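The drinks table that lives on a board

In our flat in Flurska there is no room for a bar cabinet, and for a long time I believed this was the reason my guests waited so long for a drink. I kept the bottles over the fridge, the muddler in the drawer with the potato peeler, and the lemons wherever there was space. When somebody asked for something cold with lime, I went to five places and came back without the lime.

Last April I started to write about small home bars for this magazine, and I have now looked at many of them. The best ones were often not cabinets at all. They were tables, sometimes only the half of a table, where each thing had its neighbour and the neighbour was chosen with some thought. In this article I would like to describe how such a table can be put together, and where I changed my mind.

Begin with the board and the fruit. A light wooden cutting board is the centre of the work, and the whole fruit should lie right next to it, so that the hand doesn't travel. Two lemons and one lime are enough to set beside it when you are still planning. I now think the citrus should never go in a deep bowl at the back, because the lime goes to the bottom and is remembered in May.

The next group is the cold one. A bowl for ice, with a scoop in it, stands well beside the long spoon and the napkin. I like a coloured bowl for the ice, for instance pink, and a smaller one in a pale green for everything which is not ice: peel, pips, the little stickers from the fruit. If both bowls are white, somebody will put the peel in the ice before nine in the evening. 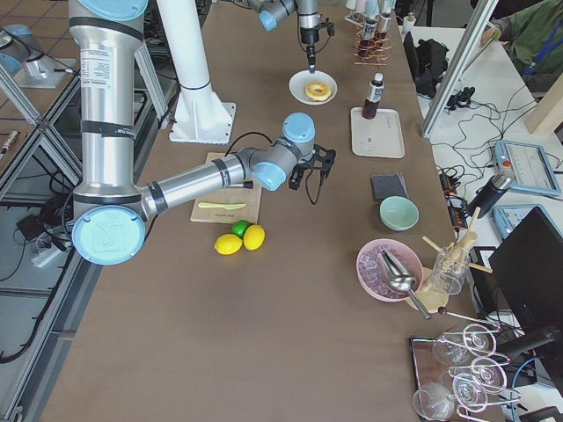
Glasses on their sides are a mistake in any house with a narrow table, wrote Haugen, a reader of our newsletter, when I first printed my list. They roll, they take double the place, and the guest must turn every one of them before pouring. Stand them up or leave them on the shelf.

I partly agree. On a bare table I would not lay a wine glass down either. In a tray with an edge it is another matter, and I find three glasses lying in a dark tray very pleasant to look at. For carrying through a low kitchen door they are also easier than standing ones. But I accept that for pouring they have to get up again, and a host who is in a hurry will not thank me.

The same reader asked if a doughnut belongs on a drinks table. For me, yes. A person with a glass in the hand wants something sweet or something salty near it, and one glazed ring on a white plate says more clearly than any menu that there will be dessert.

Now comes the point on which I was most stubborn. I used to fill the whole surface, as I thought that an empty place was a wasted place. Then I worked for one evening at a friend's long table where the things were kept along the two long sides, and the middle was free. I made more drinks there than I had ever made at home and I spilled only one. The middle is where you put the glass you are filling, the bottle you have just opened and your own elbow.

So put the tools on the board and leave them there. A small knife, a muddler with a rough head and half a lemon with the cut side up can share a board very well.

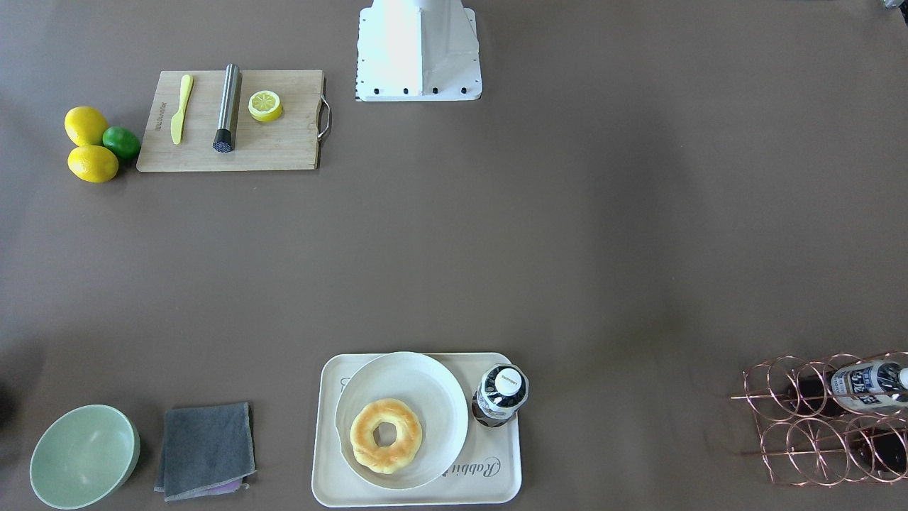
It takes some discipline, because a free middle invites telephones, keys and the post. At home I solved it with a rule that only a glass may stand there, and the rule has survived 2 birthdays.

A word about cloths. I recommend two, folded, in colours which you can't confuse. Mine are grey for the table and purple for the hands. They can lie one on the other, with the second one showing a little so that you know it exists.

For the trays I was in doubt for some months. A tray eats space, and a shallow one hardly lifts the things up. What it does well is to say which items travel together. When the evening moves to the balcony, I take the white tray with the cups, and the rest of the table can remain as it was. If you buy only one, buy it rectangular, with a thin raised rim. My own came from a small shop, Sernix, and I measured it on the windowsill first: 41 centimetres on the long side, and the sill is exactly as long. I was lucky.

Cups which are waiting may lie down in the tray, as in the case of the wine glasses. Plates I would keep outside it, flat on the table, where people can reach them from the other side.

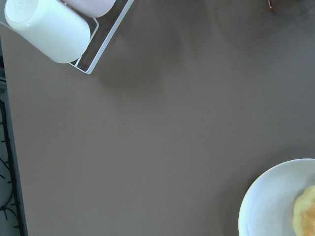
Bottles, and where they should stand

Large collections are not the subject of this article. I know a man in Gredum who owns 256 miniatures and has never mixed anything. For an ordinary evening a few bottles are enough, and they should be small, so that they don't hide the fruit.

A wire rack made of loops is the nicest way I have found to keep small bottles together. Copper colour looks warm on a brown table, and the loops hold each bottle in its own place even if you pull one out without looking. Put the rack near one end, away from the board. The taller sauce or syrup bottle can stand on the tray near the plate, with its label turned to the person who mixes. I would also keep something upright at the far side, for example a wooden stand with a rod, so that the table has a little height and the eye doesn't see only flat things.
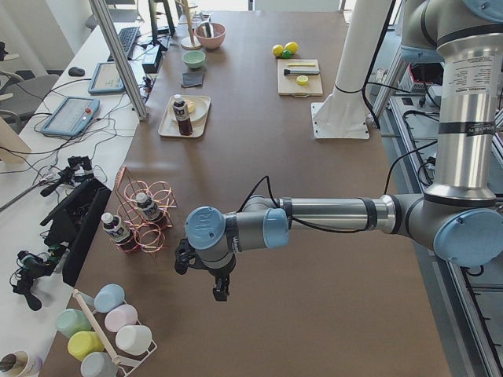 The long table in its evening order, with the copper rack at the near end and the citrus by the board.

What it costs depends mostly on the glasses. I spent less than 200 euros on everything, the board included, and half of it was for things I had wanted for years anyway. The brush I bought last. I use it to sweep the crumbs from the wood before I cut the next lemon, and it lives on the board together with the knife.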